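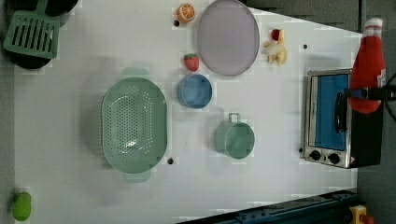 # flincombe-kitchen-grip: data card and README

Version: second release, November 2025
Arms: one
Grippers compared: Wornis two-finger (stock pads), Arruda soft-pad
Controllers compared: Nelteck default, our own impedance loop
Episodes: 2,074 recorded, 1,008 kept

## What this is

Teleoperated pick-and-place on a toy kitchen table, recorded at Flincombe to find out whether the Arruda pads are worth what they cost. The vendor sheet says they handle soft and irregular objects much better than stock fingers. We wanted to see that on our own table before ordering more of them.

Short version: we are not convinced. The long version is below, and you should read it before quoting any number from this card.

## Objects

Play food and toy cookware, plus a toaster oven. The plush ketchup bottle is the item we use most. It squashes, it hangs differently depending on where it is held, and a grip around the middle can look fine on camera while the bottle is slowly working its way out. The colander and the plate are there mainly to be in the way. The strawberry is easy for everything we tried and tells you very little.

## What was kept and what was thrown out

Just under half of the episodes survived filtering. That is a poor rate and we would be suspicious of it in somebody else's dataset. The main reasons for dropping an episode:

- the two camera streams drifted out of sync
- the operator restarted without closing the log
- the cable caught on something and pulled the wrist off its path

The cable problem is the one that bothers us. It came up more often with the Arruda pads, and we can't say whether the pads caused it or whether we routed the cable badly in August and left it like that. Filtering those episodes out makes Arruda look better than it did in the lab. Both sets are in the download, so please run your numbers on both.
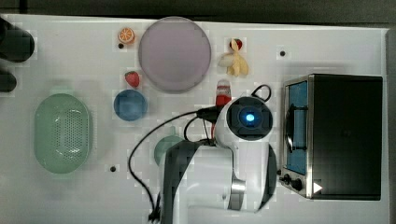

Figure 2. Arm over the table, cable looped at the wrist, bottle upright near the gripper.

## Results, such as they are

Of the 1,008 kept episodes, 853 end with the object where the operator meant to put it. We don't publish a per-gripper success rate as a headline. The operators knew which fingers were mounted, they had more practice on Wornis, and the two grippers were not given the same mix of objects. Split the table by gripper if you like; the column is called `finger_set`. Any gap you find there is smaller than the gap between our best and worst operator.

What we would say with some confidence:

- On the bottle, soft pads slip less at low force. At normal force we could not tell the two apart.
- On hard, thin edges such as the plate rim, the soft pads are worse. They fold.
- The controller matters more than the fingers. Swapping the Nelteck default for our loop changed contact behavior more than any pad did.

The last point was not what we set out to test and the design is weak for it. Treat it as a hint.

## Cameras

Two views, an overhead one and a second one that takes in more of the arm. The arm hides part of the table for much of a typical episode, and whatever is behind it has to be guessed. Models trained on one view alone did badly on the other when we tried it, and we made no serious effort to fix that. Calibration files are included. They were made once and the mounts were touched afterward.

## Known problems

- Force readings from the Wornis set have an offset that changes between sessions. Subtract the first 25 samples.
- The `success` label was set by the same person driving the arm.
- Object names are not consistent. Search for both "cup" and "pot".
- Lighting was never controlled.

## Do not use it for

Claims about real food, real kitchens, or people. Also please don't use it as a benchmark with a leaderboard. It is one arm and one table.

## Layout

`episodes/` holds the kept set, `dropped/` holds the rest with a reason code, and `calib/` holds the camera files. Loader scripts are in `tools/` and expect the folder names unchanged.

Filed under: Datasets > Manipulation > End effectors

Contact: use the issue tracker | © Flincombe | Back to top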